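A Slow Weekend at the Betura

The Betura sits two blocks from the ferry landing in Zilville, on a street that used to be all ship chandlers. It has 122 rooms, most of them facing the water, and a lobby that still has the original mail slots behind the desk. Graça Matos took over as general manager in October and has spent her first season on breakfast.

"People remember the eggs," she said. "They don't remember the lobby."

Breakfast now runs until noon, even on a Thursday. Chef Neville Bloxham bakes the bread downstairs starting at 5 in the morning, and the rye goes first. Guests who come down late get the seeded rolls, which are also good with the plum jam.
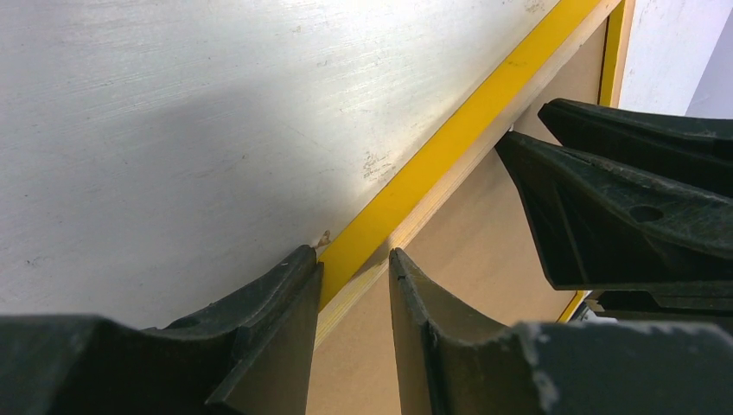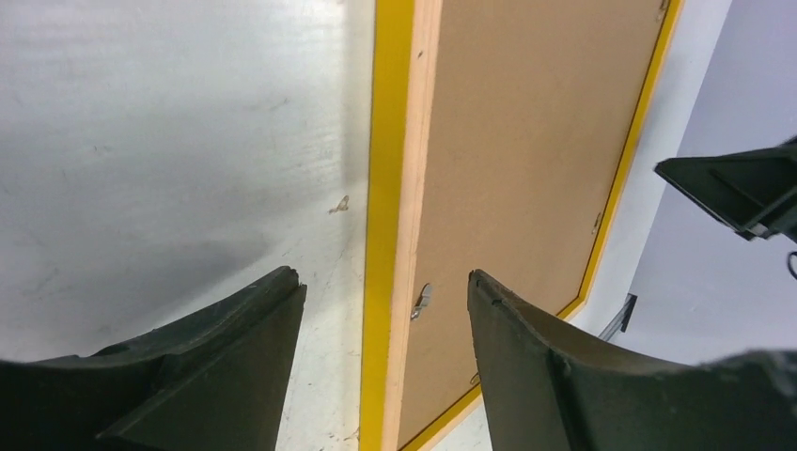 Rooms on the upper floors are worth the extra $15 a night. The beds are firm, the windows open, and the street noise drops off. Lower rooms on the Ritchie Street side are larger but hear the delivery trucks. Ask for a corner if you are traveling with children, as those have a second closet and space for a cot.

Dinner is served in the Zanska, a narrow dining room off the courtyard. Fitriani Pattinasarany runs the floor and keeps two tables open each night for guests without reservations. The fish stew is the dish to order. The steak was overdone on my visit, and the kitchen replaced it quickly.

Parking is behind the building and costs extra. The last ferry leaves at 9:15, so anyone staying across the harbor should skip dessert or plan on a cab over the bridge.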